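Robotics & Automation Help > Imitation learning > Methods

Why does my policy do worse on thin, soft objects when I give it more demonstrations?

Posted by greyheron_bc, 26 Feb 2019
Tags: hand-held gripper, demonstrations, deformable objects, evaluation

I'm trying to reproduce a result from a workshop paper out of a group in Grekville. They collect demonstrations with a hand-held gripper that has a wide-angle camera on it, train a policy on the video and the finger width, and run it on an arm. Their claim is that going from a small set of demonstrations to a larger one raises the success rate on every object class they tried, soft things included.

My rigid objects behave the way the paper says. Cups, blocks and a tape dispenser all got better with more data. Thin soft things (plastic bags, tissue, a cotton glove) got worse. I trained once on 28 demonstrations per object and once on 60, with the same network, same number of epochs and same learning rate. Each policy was tested 10 times per object.

The typical failure is that the fingers come down in the right spot and close too early, above the object. Sometimes they catch a corner and it slips out on the lift. It looks like the policy knows where to go but not how low.

The first batch was all recorded by me in January. The second batch was recorded by me and two other people, in our own homes, because the paper says varied backgrounds help. I checked the camera tracking on the second batch and it looks fine. Gripper width is logged from the markers on the fingers.

Is this overfitting, or is there something about soft objects I'm missing? Should I just collect more?

Edit: to answer a comment, the arm and the gripper mount have not changed between the two tests. The Punham preprocessing scripts are the same version too.

tin_roof_wagga

Sounds like overfitting to me. Try dropout and colour jitter and stop training earlier. I had a similar thing with a drawer task and it came good after I halved the epochs. Also check your learning rate.

 greyheron_bc: Tried colour jitter already, no change. Validation loss is lower for the bigger set, so I don't think it's overfitting in the usual sense.

 tin_roof_wagga: Fair enough. Validation loss doesn't mean much for this sort of thing though.

saltbush_lab

I don't think you can tell yet whether the second policy is worse. Ten trials per object is very few. If one policy gets seven and the other gets five, that could easily be luck. Before you change anything in the training, run both policies again in one sitting, alternating between them, with the object put back in the same starting shape each time. Alternating matters because the light changes over an afternoon and so does your patience in resetting the object.

If the gap is still there, I would look at the people before the network. You went from one demonstrator to three and from one place to several in the same step, so you have changed three things and only meant to change one. We had a problem like yours on the Vodemura project. One of our demonstrators pinched fabric from straight above and another slid the fingers in low from the side. Both ways worked by hand. The policy learned something in between, which was a pinch that stopped short of the table. Rigid objects didn't care, as a cup can be gripped over a wide range of heights. A bag lying on a table gives you very little room.

Finger height at the moment of closing is the number I'd pull out first. Take the tracked pose of the gripper, find the time step where the width starts to drop, and plot the height above the surface for each demonstration, with a separate colour for each person. You will need the surface height for every recording location, and that is a nuisance if nobody touched the fingertips to the table at the start. If they didn't, you can still go through the video by hand and mark the contact. Pick clips where you can judge it.

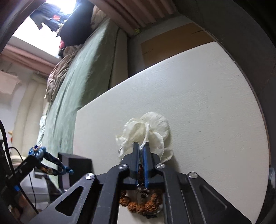
Contact height is hard to read from a wrist view, and you should write down a rule for it before you start marking clips. Mine is that a clip goes in the "unclear" pile if I can't say from the video whether the object is on the surface or off it. Take the scrunched white thing between the blue pads: the fingertips have clearly got it, but from that one view I couldn't say whether it is pressed against the white surface or just lifted off it. White on white doesn't help, and neither does the bracelet lying under the plates of the gripper, partly hidden by them. I would step forward and back through the video, and if that didn't settle it I'd mark it unclear and move on. Don't guess. When we let people guess, they guessed in favour of whatever they expected the policy to be doing.

Once you have the plot, there are two likely outcomes. If the heights fall in separate bands by person, train on each person's data alone and on the mix, keeping the number of demonstrations equal. That means cutting everything down to your smallest set, which hurts, but otherwise you can't compare them. If the heights overlap and there are no bands, check your surface heights again, and then I would suspect a delay between the width signal and the video. A small lag closes the fingers too soon on the arm, and thin objects would show it first.

I wouldn't collect any more until you've done this. If you do collect later, give everyone the same written instruction for how to approach soft objects.

 greyheron_bc: Thanks. I did the plot for the bags only. Two of us are close together and the third is clearly higher and comes in at an angle. I haven't got surface heights for the glove clips so those will take longer.

 saltbush_lab: Leave that person's bag clips out and retrain before you bother with the glove. Keep the clips though, they're not bad data.

macleod_bench

Agree with the above about the trials. One thing to add on the hardware side. Compare how far the fingers close on the arm with how far they close by hand. With the MacLeod mount we use, the arm's fingers stopped short of fully closed when the width calibration was old, and on a block you would never notice. Roughly 2 mm was enough to lose a bag every time. Close both on a piece of paper and tug it. If the arm's one lets the paper go, recalibrate before you retrain anything.

 greyheron_bc: Paper held on both. Will recalibrate anyway before the next test.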